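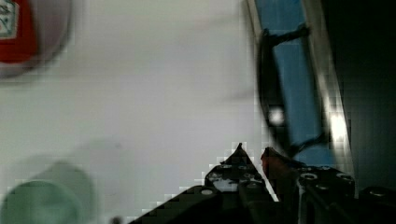

Sitting on Saturdays

Aug 31, 2019

I have been going to the Saturday sitting group in Parkutstead since December. It meets upstairs from a print shop, and there are usually enough cushions. Vlasta Todorova rings the bell. We sit for 20 minutes, walk for 10, and sit for 20 more. Then there is tea and somebody reads.

I grew up Methodist and still go to church with my mother when I visit. I was worried I would have to pick one or the other. I asked Vlasta about it in the spring and she said to come and sit, and we could talk about it later. We haven't talked about it since.

This morning's reading was on right speech. Costel Kelmendi asked whether keeping quiet can be a kind of lie, for example when a coworker is being blamed for something you did. We stayed on that until the tea was gone.

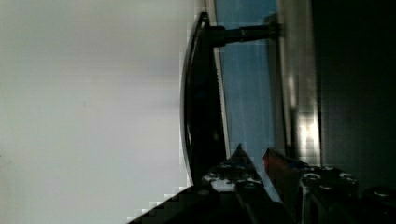
I thought about it on the bus home. At work I keep quiet a lot and call it patience. Some of it is patience. Some of it is that I don't like arguments. The book we are reading from says to ask whether a thing is true and whether it is useful, and I tend to stop at the first one.

My knees are better than they were in the winter. I use a bench now, which Mimoza Perić lent me. I need to either give it back or buy my own.

There is no group next week. Vlasta is away on retreat, and the following Saturday we start the chapter on livelihood.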